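Parks should go back to paper maps

Vulbridge stopped handing out paper maps at the gate in December. If you ask for one now, the person on the turnstile points at a square code on a post and tells you to scan it. The park said at the time that hardly any visitors were picking the maps up. That may be true of the ones in the rack by the exit, where they had been moved the summer before.

I have been going to theme parks for most of my adult life, and I am not against phones. I use the Vulbridge app for ride times and it works well enough. My complaint is that the app has become the only way to do things which used to have two or three ways of being done, and that the people running the parks seem to see this as tidying up.

Start with the map. A paper map shows the whole park at once. You can put it on a café table and four people can look at it together, including a child of six and a grandfather who left his reading glasses in the car but can still see where the log flume is. The app map shows a patch of the park at a time. Zoom out and the names vanish. Zoom in and you lose the path you were following. In a family of four, one person ends up holding the phone and everyone else asks that person questions all day. By mid-afternoon the phone is down to 8 per cent and the person is fed up.

Then there is food. At Parklow you can no longer walk up to the counter in the main square and ask for chips. You order on your phone, you are given a collection window, and you wait for a number to come up. I went on a Tuesday in term time, when the place was half empty. There were three staff behind the counter and no queue in front of it. I was told politely that they couldn't take my order, because the till had been taken out. I stood two feet from the chips and typed my card details into a form. The wait was 25 minutes.

The usual defence is that ordering ahead cuts queues. It does cut the queue you can see. The people who would have been standing in it are now spread over the square looking at their screens, and they wait as long as they ever did. I would sooner stand in a line. In a line you know who is in front of you, and you can see whether it is moving.

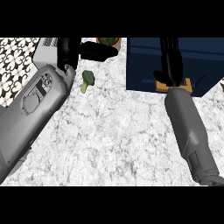

Ride reservations are a harder case, and I will admit there is something to be said for them. When Londine opened its big coaster the standby queue ran out past the toilets and into the car park, and a timed ticket was a kinder way to treat people. I used one and was on the ride within ten minutes of my slot. But the slots are released at seven in the morning, and to get one you need to be awake, logged in and quick. A family that has driven two hours and arrives when the gates open, as families always have, finds that the day's slots have gone. They paid the same price as I did. Their mistake was to think that a ticket to the park was a ticket to the rides.

Londine could put this right without giving up the system. It could hold back half of the slots and hand them out from a booth inside the gate, on card, to whoever walks up. It did exactly this with its old ticket machines, which were clumsy and often jammed, and which any visitor could work without an account or a password.

Cost is always mentioned. Printing costs money, and so does a person at a till. I accept that. I also notice that a family day at any of these parks, with parking and lunch, now comes to more than I used to spend on a long weekend away. A folded sheet of paper is a small part of that. If it has to be charged for, charge for it. I would pay a pound, and so would plenty of others, and some of them would take it home and pin it up in the kitchen. I have a drawer of old maps going back decades and still get them out. I have never once looked back at a screen from a day out.

The park that does this best at the moment is a small one. Kouris has two coasters, a boating lake and a dark ride that smells of damp. It has an app too, a decent one, with ride times and show times. It also has a map on a stand at the gate, a till at every food counter and a board by the bandstand where somebody chalks up the afternoon's shows. My mother, who is 81 and keeps her phone switched off in her handbag to save the battery, had a full day there without asking any of us for help. She found the tea room by herself and came back with a scone for each of us.

I don't expect the bigger parks to copy the chalk. They have more people to move about, and I can see why they want to know where everybody is and what they are likely to buy next. But the choice between an app and no app was never one that visitors asked for. Keep the app, and keep working on it. Put one till back in each restaurant and leave a stack of maps by the turnstile where people can reach them.

Vulbridge is running its visitor survey again this month. You get to it by scanning the code on the post by the exit. I asked at guest services whether there was a paper copy, and they gave me a blank sheet and a pen, so I wrote most of this on it and handed it in.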